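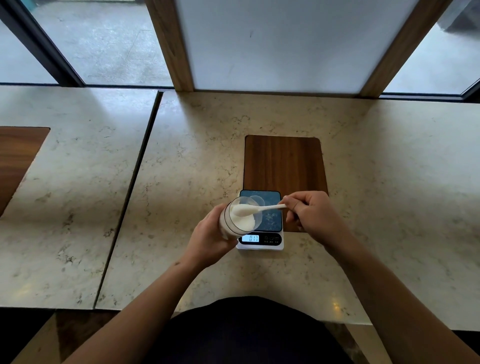 Trevaskis Road parcels: working notes

Tue 11 November

Big day on the land desk, and I want to get it down before I lose the thread. The survey plan for the Trevaskis Road block finally came back and it's a much better piece of dirt than the old listing let on!

The old listing treated the whole thing as one awkward lot with a creek through it. The new plan puts the creek well over on the eastern side, which leaves a clean run of flat ground along the road frontage. I redid the yield sketch straight away. With a modest setback from the water I get 8 lots facing the road and a larger balance lot behind, and that's without asking for any favours on lot width. The previous sketch had six, two of them so skinny you'd never have got a garage on them.

Frontage. I scaled it off the plan twice and then walked it with the wheel after lunch to be sure. Plan and wheel agree to within a footstep. (The wheel still clicks on every turn, someone please find the oil.) The fence is a good way inside the title boundary at the northern end, so the neighbour has been mowing a strip that belongs to this block. Needs a friendly chat well before anyone puts a peg in.

Sewer. Best news of the lot. I'd been assuming a pump station, and I'd been carrying a horrible number for it in the feasibility. The service plans show the Lorent estate main ends 700 metres from our corner, and the fall is the right way the whole distance. Gravity all the way, if the invert level on the last manhole is what the drawing claims. I've asked for the as-constructed levels. Until they turn up the pump station stays in the spreadsheet, greyed out, in column F. Don't delete it!

Stormwater. Less tidy. The back of the block is the low point and it wants to drain to the creek, and I don't know yet whether we'd be allowed a direct outlet or have to hold it on site. I've allowed for a basin in the corner of the balance lot, and drew it bigger than I think we'll need. Happy to be talked down on this by anyone who has done one in clay recently.

Access. One new crossover and a short internal street, or every lot with its own driveway onto the road? I like the driveways for cost and for the look of it from the street. Sight lines are fine heading south, but there's a crest to the north and I stood there for a while watching utes come over it quicker than I'd enjoy if I were backing out. Leaning to shared driveways in pairs for the northern lots. Sketch is on the big roll, second sheet, in green.

Comparable sales. Pulled everything from the Lorent release and the older Parent Street subdivision. Parent Street is the closer match for lot size but it sold in a sleepy market, so I've used it as the floor. Lorent is newer, has the park, and moved quickly in February when the second stage opened. I plotted price per square metre against lot area for both, and the curve is lovely: small lots well up, a gentle slide, then nearly flat once you get past a decent backyard. That tells me the balance lot is worth more cut in half than sold whole. I ran it both ways to check and the halves won even after the extra connection costs. Very pleased with that chart, have pinned it up by the printer.

Fitel template. Ran the whole thing through the Fitel cash flow sheet instead of our old one. So much nicer to use. One trap: it puts settlement in the same month as contract unless you change the lag cell on the first tab. I missed it the first time and got a peak debt figure that was far too cheerful. Fixed, saved as version 2, and I've coloured the lag cell orange.

Still to chase
As-constructed levels for the last manhole
Creek setback, in writing
Title search on the old easement along the western side (shown on the survey, no purpose given)
Soil report: one bore hole at the front, one near the basin
Revised civil estimate with gravity sewer and paired driveways

Tomorrow I'll start on the western easement. If it's the disused water line I suspect it is, we may get a ninth lot out of that side, and I've already pencilled it in very faintly.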